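Equipment Planner, Cell Budget and Purchasing (fixed term)
Kaplan Refurbishing, Hatemholm
Reference 2866

We take desktop computers apart and put them back together, increasingly with a robot arm. The arm has turned out to be the cheap part to argue about. What we need now is a person who can write a purchasing plan that survives contact with our finance department.

The post covers one working cell in Hatemholm and the costing of a second at our Kaltholm site. You would inherit a spreadsheet called Wato, which has 815 rows and at least three opinions on what a fixture plate should cost.

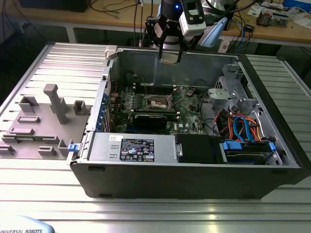 Component handling over an open tower, Hatemholm cell.

What you will do

Price the second cell line by line, including the cables everybody leaves out.
Get quotes for grippers, spare fingers and wrist cameras, and read the lead times before the brochure.
Decide which fixtures we print ourselves and which we buy. Both camps are already waiting to take you to lunch.
Sit by the bench for your first two weeks. A gripper finger and a CPU socket have to share very little room, and a budget written by someone who has seen that tends to be a better budget.
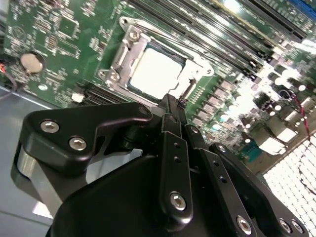
What we are looking for

Experience buying equipment for a workshop, lab or small production line. Robots are welcome but optional; forklifts will do.
Comfort with the words "not included in the base price."
Enough knowledge of desktop hardware to tell a memory slot from an expansion slot. The finance department is excused from this one.
A plan for spares. Our current plan is a drawer.

You don't need to program the arm. Yichen Yao does that, and would like a purchaser who asks what payload she needs before ordering something with half of it. She will walk you through a full working session on a tower like those we handle every day.
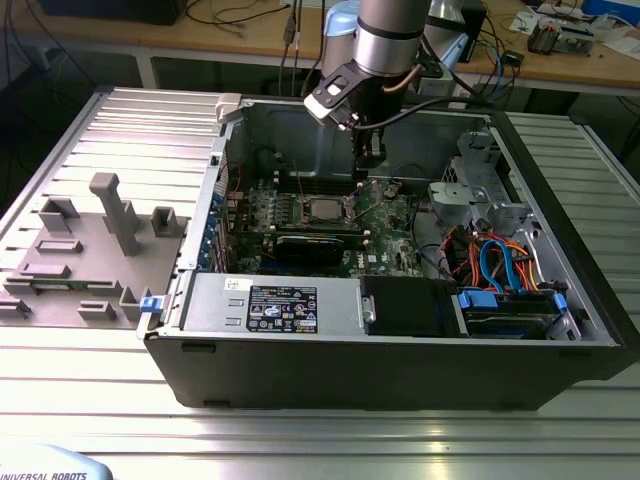 Terms

Twenty-four hours a week until the end of October, with an extension if the Kaltholm cell is approved. You may sign off purchases up to $200 on your own authority. Anything above that goes to Hubert Domański, who answers quickly and usually with a question.

How to apply

Send a résumé and 200 words on the worst equipment purchase you were ever part of, whoever's fault it was. Quote the reference above. Applications close 26th March. Interviews are in Hatemholm, next to the cell, so bring a sweater.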